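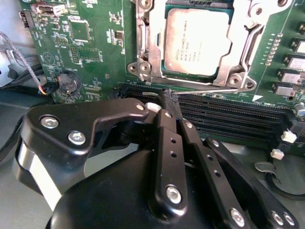 Is it worth fixing up an old office tower for a kid's first computer?

Asked 3 May 2018 in Hardware > Used and Refurbished

Hi all! My daughter wants a computer for homework, drawing and a bit of light gaming, and I'm really excited to put one together with her. There's a surplus place in Cluvgate that sells old office and workstation towers, and I've got my eye on a Zellow with a Xeon in it. My budget is 300 dollars total, and that has to cover a monitor. I've added memory to a laptop before but that is the whole of my experience.

Things I'd love to hear about: what to check before I hand over the money, which parts to replace right away, and whether the Xeon is going to be a problem for games. She's nine and she's mostly into building games and a drawing program called Flurnance. Thanks!

3 answers

Best answer (14 votes)

Yes, do it! I've set up a bunch of these for nieces, nephews and neighbors and I still get a kick out of it every time. Old workstations were built to sit under a desk and run all day, and the prices are wonderful.

At the shop, ask them to plug it in and let you get into the setup screen. You want to see the processor and the full amount of memory listed. Shine a flashlight in the back and look for bent pins in the video and USB ports. If they won't power it on for you, walk away, there's always another one.

The Xeon is fine. It's a close cousin of the regular desktop chips. The catch is that a lot of them have no graphics built in, so make sure there is a video card in the machine or leave room in the budget for one.
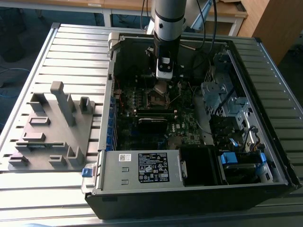

Then the first thing I'd buy is a solid state drive. I can't say this loudly enough! The old spinning drive is what makes these machines feel ancient, and with an SSD in there it'll start up while she's still pulling out her chair. Keep the old drive as a second one for her drawings if it's healthy.

Before you order a card, read the label on the power supply. Some of the office brands use their own odd connectors and you can't just swap in a bigger supply from the store. Pick a card that runs off the slot alone and you skip the whole problem.

Memory: look up the exact model and see what type it takes. Workstation boards can be picky, and the server kind and the desktop kind don't mix. If it already has enough for homework, leave it alone for now.

I'd try to keep the tower under 200 so you have something left for the monitor. Library sales and school sales are great for those. And let her hold the screwdriver, that's the best part!

Answer 2 (2 votes)

Agree with the SSD. I'd also put fresh thermal paste on the processor if the machine is more than a few years old. Small tube, wipe the old stuff off with rubbing alcohol and a coffee filter, new dab in the middle, done. Blow the dust out while you're in there, and hold the fan blades still when you do.

Also have a look at Sayce, they do refurbs with a warranty. I got mine there last November and it's been great, runs quiet too. Cost a little more than the surplus places.

Answer 3 (0 votes)

get a tablet, easier for drawing

Comment from the asker: She has one already, she wants a "real computer" like her cousin's :) Thank you for the power supply tip, I would have missed that completely. Going to the shop this weekend with a flashlight!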